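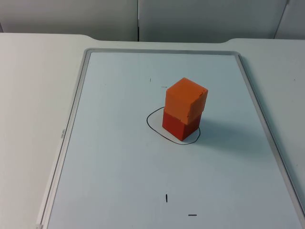

Figure 1. Two-cube stack inside the marker outline, orange on red.

Stacking Layout on a Flat Whiteboard
Fluvine project, section 2: Work surface
Gwendolyn Strickland, Manikandan Rai
11/25/25

The work surface is a framed whiteboard laid flat on a white table. A closed loop in black marker sets the target area. The stack counts as placed if the whole base of the lower cube is inside the line. The loop is drawn freehand and its shape is not controlled. Rai wanted a printed template, but tape edges lifted during early tests and the idea was dropped.

The cubes are a foam-like material and show some wear. A small chip on an upper edge was accepted. A cube with damage on a bottom face would be swapped out, as it may rock.

Twist between the upper and lower cube is recorded but not scored. Overhang is judged by eye from the side.
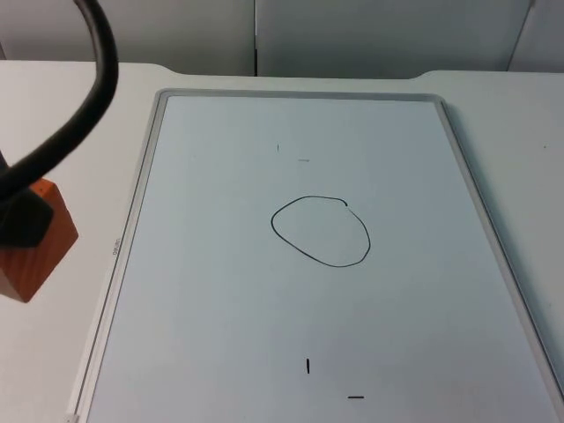 Short strokes outside the loop are left on the board between trials. The loop is redrawn when the line fades or gets smudged, and the board is wiped fully after every 30 trials. The plan calls for 100 trials in total. Wiping and redrawing took over 2 minutes each time, mostly spent waiting for the cleaner to dry.

Open items for December:
- Pick one marker width and keep it.
- Ask Somkiat Jitpraphai for the spare board.
- Decide how to score a cube that touches the line.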